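Hard water at the sink

Drorkcombe draws its town supply from bores in limestone, and every kettle in the district shows it. The white crust is calcium carbonate, which leaves solution when the water is heated. Magnesium contributes a smaller share.

Hardness is reported in milligrams per litre as calcium carbonate. A household test strip gives the range only. A drop titration kit gives a figure, and is the better purchase for anyone sizing a softener.

Ion exchange

A softener passes water through resin beads charged with sodium. Calcium and magnesium are held; sodium is released. The Burovum cabinet unit treats 2000 litres between regenerations, the smaller Pumphrey 1000. Regeneration flushes the resin with brine, and the discharge should not be run onto garden beds.

Most plumbers leave the kitchen cold tap on the unsoftened line. Drinking water then keeps its minerals and its flavour, and scale is dealt with at the kettle.

Descaling

Citric acid is adequate for kettles and does not leave the smell of vinegar. Dissolve it in warm water, stand for half an hour, and rinse twice. Tea film on glazed cups is a separate deposit and responds to bicarb on a damp cloth.

A white mug in a kitchen corner, second of three.
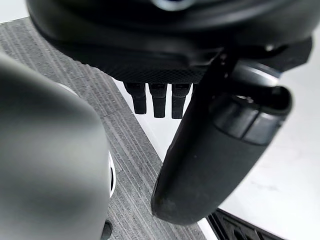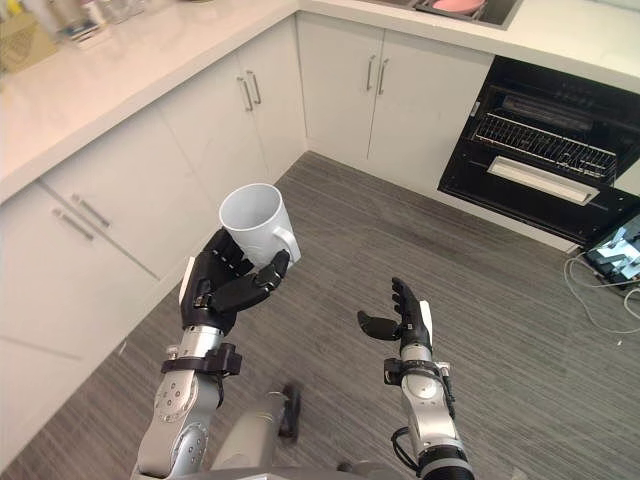
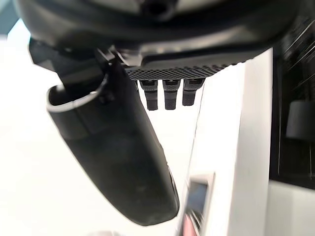 Running costs

Salt is the main recurring expense. Adidley block salt costs $104 for a year's supply at the Drorkcombe depot. Resin is replaced when capacity drops and a longer brine cycle fails to restore it.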